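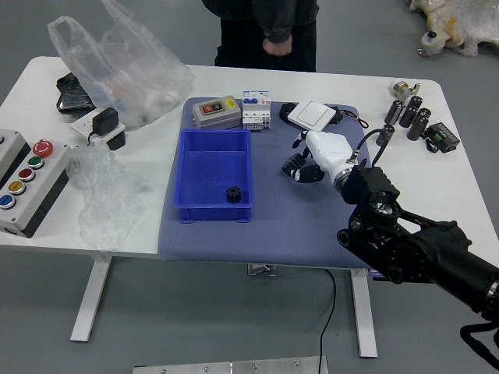

Can a robot arm put together in a shared workshop learn to sort spare parts?

It takes patience and a lot of table time, but a group of hobbyists can get one working on small electrical parts with ordinary tools and evenings to spare.

Povotness Workshop Opens Its Sorting Arm Project to New Builders

PRENDALE – The members of Povotness, the shared workshop in Prendale, are pleased to share news of the Ernesach project, a robot arm and hand being built and taught to handle the kind of small parts that pile up on every workbench. The project is now open to new builders, and the full build notes will be free to read starting in November.

Ernesach began as an argument over a drawer. The workshop's parts drawer had switches, gears, capacitors and relay modules all mixed together, and everyone agreed that someone should sort it. Eleven months later the drawer is still not sorted, but the workshop has an arm that is learning how to do it, and we think that was the better use of our evenings!

"We wanted a project that a new member could walk up to and understand in one visit," the build group said. "You put a part on the mat, you put a bin on the mat, and you work on getting one into the other. Everything hard about robots shows up in that one job, and you can see it happening right in front of you."

The group picked parts with very different shapes on purpose. A circuit breaker is blocky and easy to line up with. A capacitor is round and likes to roll. A small gear is the one we talk about most, as it sits low and gives the fingers very little to hold. Members have spent whole sessions on the gear alone and gone home happy.

Working at the Table

Sessions run on a plain white table with a padded mat over the middle. The mat was one of the cheapest changes we made and one of the best. On the bare tabletop, small parts skated away from the fingers when they were touched off center. With some padding under them they stay closer to where they were put, and the fingers can come down a little low without a hard knock – a great relief to whoever did the last repair on the hand.

The group keeps a written log of every session, and it now holds 608 entries. Each one says which part was used, where it started, how the hand came at it and what the person running the session thought of the try. Some entries are a page long. Some just say "gear, again." We have kept them all, and they will be part of the November release along with the wiring notes and the list of mistakes, which has grown long enough to need its own table of contents.

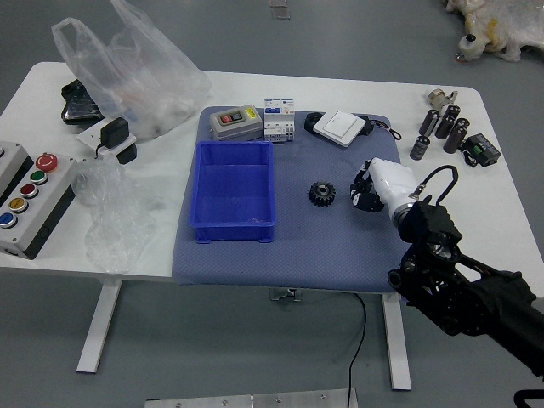
The Ernesach hand over the mat, with the small gear beside it and the blue bin to the left.

What Comes Next

Three pieces of work are planned for the coming season. The first is a tidier run for the cable at the wrist. The second is a set of softer fingertips, with test pads cut from several materials so that members can compare them on the same part. The third is a simple practice routine that beginners can run on their first night, starting with the circuit breaker and working down to the gear.

The group is also trading notes with Stoica, a home builder circle that is making a smaller arm for kitchen tables and spare rooms. Their arm is lighter and slower than ours, and they have been generous with what they have learned about keeping joints from sagging. We sent them our notes on finger springs in return, and both groups plan to try the same set of parts so the results can be laid side by side.

Joining In

New builders are welcome at Povotness on open evenings, from 6:30 p.m. until the lights go off. No robot experience is needed. If you can strip a wire or read a drawing, there is a job for you, and if you can't do either yet, we would love to show you how. A first visit usually means watching a session, writing up a log entry and then having a turn at setting out the parts. Please wear closed shoes and tie back long hair near the arm.

Spare parts are welcome too. Odd switches, dead relays, single gears from old machines – if it fits in a hand, the group would like to try it.

About Povotness

Povotness is a member-run workshop in Prendale with benches for electronics, woodwork and small machine repair. Members pay a monthly fee and share the tools. The Ernesach project is open to all members and to guests on open evenings. Questions about the build can be left at the front desk or asked in person at any session.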